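Zuletzt aktualisiert: November

Drucken | Per E-Mail versenden

Die Hand weiß es zuerst

Als ich zum ersten Mal an den Führungsarmen stand, wollte ich alles richtig machen und machte deshalb fast alles falsch. Ich dachte über jeden Zentimeter nach. Hendrik Zulu, der bei Platell die Vorführungen betreut, ließ mich eine Weile gewähren und sagte dann nur: »Greif doch einfach hin!« Seitdem bin ich dieser Arbeit verfallen, und ich möchte hier für sie werben, ohne etwas verkaufen zu wollen.

Es geht um das Vormachen. Ich bewege zwei leichte Arme, und die Greifer drüben am Tisch machen die Bewegung mit. Was dabei aufgezeichnet wird, dient später als Lernstoff. So schlicht ist das, und so viel steckt darin! Wer jahrelang Bahnen Punkt für Punkt programmiert hat (ich habe es getan, und nicht ungern), der staunt, wie viel Wissen in einem Handgelenk sitzt. Wann bremse ich ab? Wie schräg komme ich an? Wohin schaue ich, bevor ich zugreife? Aufschreiben könnte ich davon vielleicht die Hälfte.

Oft höre ich, das sei doch Kinderkram. Obst in ein Körbchen legen, und dafür der ganze Aufwand? Ich halte gerade diese Aufgaben für die besten. Eine gebogene Form zwischen zwei gerade Finger zu bekommen, verlangt eine Entscheidung: weiter oben oder in der Mitte, von der Seite oder schräg von vorn. Jeder Mensch entscheidet anders, und mancher entscheidet beim nächsten Mal wieder anders als zuvor.

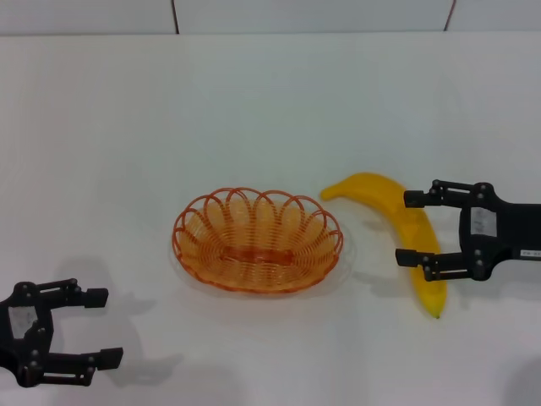 Deshalb streite ich mich auch so gern mit Makis Drakos aus unserer Gruppe in Lanlow. Er will saubere Vorführungen, alle im gleichen Tempo und ohne Umwege. Im Projekt Plorkar hatten wir am Ende 3.866 Durchgänge beisammen, und er hätte am liebsten jeden aussortiert, in dem jemand zögert oder nachfasst. Ich war strikt dagegen. Beim Nachfassen sieht man doch, wie jemand einen kleinen Fehler bemerkt und behebt! Ein Lernsystem, dem man immer nur den glatten Weg zeigt, steht beim ersten verrutschten Griff ratlos da. Natürlich hat Makis recht, dass man Schlamperei nicht mit Vielfalt verwechseln darf – wer müde ist, zeigt müde Bewegungen. Nach rund 43 Minuten am Stück gebe ich die Arme inzwischen freiwillig ab.

Was mir in der Debatte fehlt, ist der Respekt vor den Leuten, die vormachen. In den Berichten stehen Modelle und Rechenzeiten, aber selten ein Wort darüber, wer geführt hat und wie er eingewiesen wurde. Dabei ist das ein Handwerk. Man lernt, mit wenig Tastgefühl auszukommen und den Abstand am Schatten auf der Tischplatte abzuschätzen. Man lernt auch, den zweiten Arm ruhig zu halten, wenn er gerade nichts zu tun hat, und das fiel mir am schwersten.

Ich wünsche mir, dass viel mehr Menschen das einmal probieren, auch solche, die mit Technik sonst wenig im Sinn haben. Eine Köchin, ein Uhrmacher, jemand aus der Pflege: Sie alle würden anders zugreifen als wir, und ich würde ihnen mit Vergnügen den ganzen Nachmittag dabei zusehen.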